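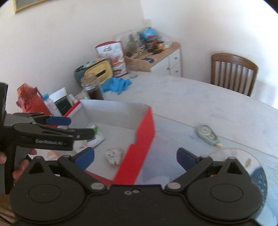

桌边,左手握着夹持器,桌上一只红边盒子。

社区换物小组 2019年5月通讯:换季专场前先看这条

赶着发,排版就不弄了,大家凑合看。

换季专场定在月中,还是Hattar一楼那间,门口有自行车架的那个。下午两点开门,五点收。上次两点不到就有人往里搬,登记台还没支起来,乱得很,这次请等门开。

先说改动。

一、每家最多带15件。高达76件那种不行了,二月那次真有人拉了一车来,Ntombi Hlongwane 登记登到手酸,后面排队的全堵在楼梯上。衣服按件,书按摞,一摞别超过膝盖高。

二、积分卡换新的。旧卡(绿的)这次还能用,用完收回。新卡在登记台领,写名字,别写外号。上次有张卡写“三楼”,到现在没找着人。里面还剩11分,三楼的朋友看到请联系。

三、小家电要插电试。试不亮的自己带回去,不要趁没人放下就走!插座在靠窗那面,两个,轮着来。电热毯不收,用过的枕头不收,儿童安全坐椅也不收,问过好几遍了,统一回答一次。

四、厨具单独一张桌子,请洗过再来。锅底有油的退。

修补角照旧,Kagiso Le Roux 坐镇,缝扣子、换拉链头、补裤裆都行。拉链头请自己带,他手上只剩黑色的,尺寸也不全。大件不接,窗帘不接。Veronika Kiss 说她可以带一台缝纫机过来,但是要有人帮她从车站抬上来,有力气的回个信。

童装这块最缺人手。按身高分,不按年龄分,年龄分上次分得一塌糊涂,同样写三岁的裤子能差一个手掌。分码的架子已经借好,纸牌还没写,谁字好看谁来写。

再说说旧书。二月剩下的还在Dultetberg的储物间里,小说居多,有一套园艺的缺第三册。这回先摆旧的再摆新的,摆完还剩就送Godmont那边的候诊室,已经讲好了,他们要薄一点的,杂志也要,过期太久的不要。菜谱一向走得快,想要的早点来。

有人来信问能不能预留。不能。看中了就拿,拿了就去登记台划分。也有人问能不能不带东西只来拿,可以,第一次来的送两分,够换一件T恤或者两本书。第二次就得带点什么了,带蛋糕也算,上次Finbarr Kinsella 的胡萝卜蛋糕抵了四分,没人有意见。

茶水自带杯子。一次性杯子用完不再买。

收摊。五点整开始,剩下的东西谁带来的谁优先拿回,五点二十还在桌上的一律归小组处理,过后来要也没有了。折叠桌要搬回地下室,需要四个人,目前报名的两个,差两个。电梯能用,但只到一楼,地下室那段得走楼梯。

失物:灰色毛线手套一只,右手。雨伞一把,长柄,伞骨弯了一根。老花镜一副,装在布套里。都在Hildegard Oltmanns 那里,她晚上在家,先打电话再上门。

另,上期写的衣架回收时间写错了,应该是上午,不是下午,白跑的几位抱歉。铁丝的和木头的都收,捆好再拿来,塑料的断了钩的别拿。

报名回这封邮件就行,标题写“换季”,正文写能来的时段和想干的活。不写的话我就随便按排了。

下期想写怎么洗二手羊毛衫不缩水,有经验的发来,几句话也行。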